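4.3 Setting up a listings panel for your program

The listings panel shows visitors the next time your program airs, the channel and the episode title. Zatelis builds it from the schedule feed on your site and displays it beside search results for the program name.

Before you start, you need an editor account and a schedule feed in Skarus format. Feeds exported from Cirnach work without changes.

1. Sign in and open Search > Panels.
2. Select New Panel, then choose Listings.
3. Type the program name exactly as it appears in your page title.
4. Paste the feed address into the Source box and select Check. A feed may hold up to 2466 entries.
5. Choose how many upcoming airings to show. The default is six.
6. Set the time zone. If you leave it blank, all times are shown in Eastern time.
7. Enter a short description of up to 277 characters. Longer text is trimmed at the last full word.
8. Select Preview, then Publish.

Note: A new panel takes around 222 minutes to appear. Later edits to the description show up sooner – usually on the next page load.

Caution: Deleting a panel also deletes its click history. Export the history first from Panels > Reports.

If Check returns "No upcoming airings," open the feed and look at the start times. Entries in the past are skipped. Repeats are listed only when the repeat field is set to yes.

Panels made before the October release keep the old layout until you open them and select Update Layout.

Image results can be added under the listings. Turn on Show Images and pick up to three from your media library.

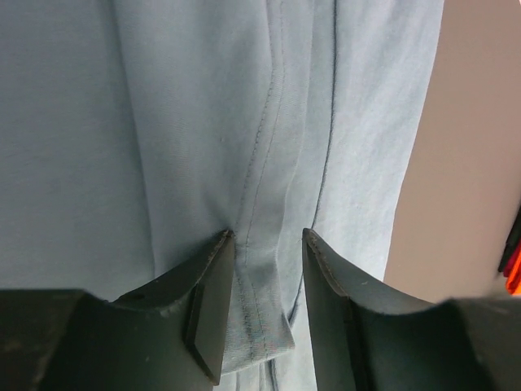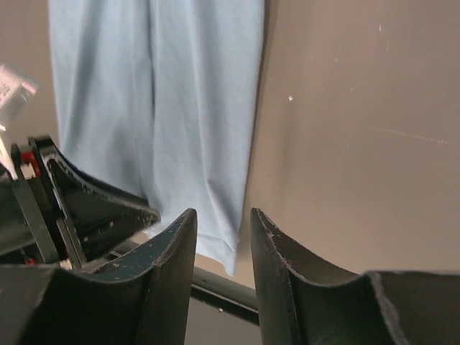
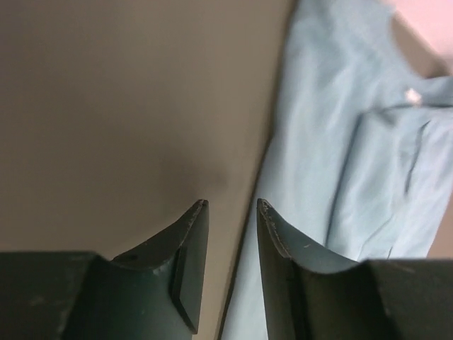 Figure 4-6. Light blue knit fabric with a stitched seam (first image); gripper fingers (second and third images).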